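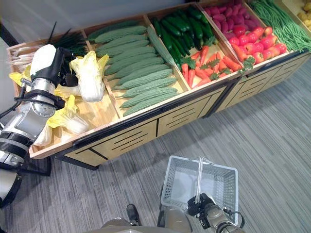 Kukska Promo Subjects

A collection of subject lines from retail marketing email, with labels for offer type, urgency and discount form. Compiled by Perihan Kaplan and Malsha Biswas. Current version dated 2019-10-22.

Contents

subjects.tsv: one row per subject line, 1858 rows
senders.tsv: one row per sender, 77 rows
labels.txt: label names and short definitions
disputed.tsv: rows on which the two annotators did not agree, 122 rows
split.txt: row ids held out for testing, 300 ids

All files are UTF-8, tab separated, with Unix line endings. The first line of each .tsv file is a header. There is no quoting. Tabs inside a subject line were replaced with a single space before export.

Fields in subjects.tsv

id: integer, stable between versions. Deleted ids are not reused.
sender_id: key into senders.tsv.
subject: the decoded subject line. Emoji are kept. Trailing spaces are removed, leading spaces are not.
preheader: the preview text, if the message had one. Empty otherwise.
offer: one of percent, amount, gift, shipping, points, none.
urgency: 0, 1 or 2. See below.
value: the number stated in the offer, without sign or currency. Empty if no number is given.
capped: 1 if the subject says "up to" or an equivalent, otherwise 0.

Fields in senders.tsv

sender_id: integer.
sector: grocery, pharmacy, apparel, home, toys, electronics or mixed.
freq: weekly, daily or irregular, as stated on the sign-up form. Senders that do not state a frequency are marked irregular, even where the mail came on a regular schedule.

Store names were removed from this file at version 2. Names that appear inside a subject line were replaced with the token STORE. House brands and product names were left in place.

Collection

Mail was received at addresses created for the purpose, one per sender, and exported through Pustusow. No message was opened in a client that loads remote images. Order confirmations, password mail and surveys were dropped by hand. Exact duplicates from the same sender were merged and the earliest copy kept. Near duplicates, such as a "last chance" resend with one word changed, were kept as separate rows.

Labeling

Kumudini Seneviratne and Jagadeesh Pinto labeled every row independently in Mridha. Disagreements were settled by Moushumi Gazi, whose label is the one in subjects.tsv. Both original labels are in disputed.tsv, in columns a and b.

Urgency 0 means no time limit is stated or hinted at. Urgency 1 means a date or a named period ("this weekend"). Urgency 2 means wording that presses the reader to act at once ("ends tonight", "final hours", "hurry"). If both 1 and 2 apply, the row is marked 2. Most disputes concern "now on", which is labeled 0 from version 3 onward.

A subject line with two offers takes the label of the first one in reading order. The value field follows the same rule.

Known problems

Sender 14 encodes some apostrophes twice. These were repaired where found, but a few may remain.

The points label is thin outside grocery and pharmacy. Do not report a per-sector score for it.

In the April rows, value is missing for offers written in words ("half price"). Later rows convert these to a number. The older rows have not been redone.

Amounts are not converted between currencies, and the currency is not recorded.

The held-out split was drawn by row, not by sender. A model that learns the habits of one sender will score too high on it. Users who care about unseen senders should build their own split from sender_id.

Loading

The loader in Wernex 2 reads the folder directly. Other readers should turn off quote handling, or rows with a single double-quote mark in the subject will be joined to the next row.

Changes

v4: disputed.tsv added. Row ids unchanged.
v3: "now on" relabeled. capped column added.
v2: store names removed.
v1: first release.

Terms

Free for research and teaching. Do not use the subject lines in live mail. Requests to remove a sender go to Malsha Biswas and are handled in the next version.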